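Flavico Bin Liners, 59 L, Drawstring-Free

Item: FL-59
Packed for: offices, break rooms, workshops
Sold by: Oravec Supply

Product details

The FL-59 is a flat-seal polyethylene liner for upright bins with a rim circumference of up to 66 inches. It has no drawstring or tie flaps. The top is a straight cut and is meant to be folded outward over the rim by at least four inches.

Film is blown from a linear low-density blend. The bottom seal is a single straight weld, tested at the Drarmont plant on each roll change. Star-sealed liners of the same capacity are listed separately under FL-59S.
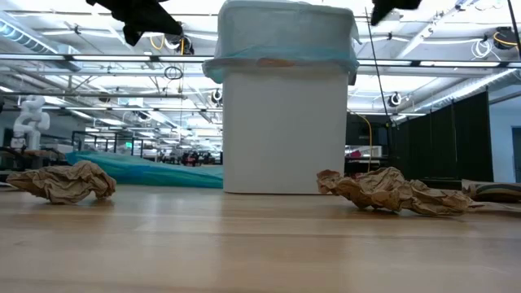
Capacity is stated to the rim with the liner fully seated. Trapped air reduces usable volume. Press the liner down along the walls before first use, or choose a bin with vent channels.

Light, dry waste such as packing paper, cups and hand towels can be loaded to the full rated volume. For wet waste, fill to two thirds and change daily. The liner is not rated for broken glass, metal offcuts or hot ash.

Ordering

Liners ship flat-folded in dispenser cartons. A full pallet holds 4,000 liners. Part pallets are accepted from the Flostside warehouse only – allow three extra working days. Cartons are marked with the item code and lot number on the short side.

Storage

Keep cartons closed and out of direct sunlight. Shelf life is two years from the lot date. Film stored below freezing should be brought to room temperature before use.

Related items

FL-59S star-seal liner
FL-281 pallet cover, clear
Rim band, elastic, 66 in

Technical contact: Iveta Zeman, Oravec Supply. Quote the lot number with any complaint about seal failure.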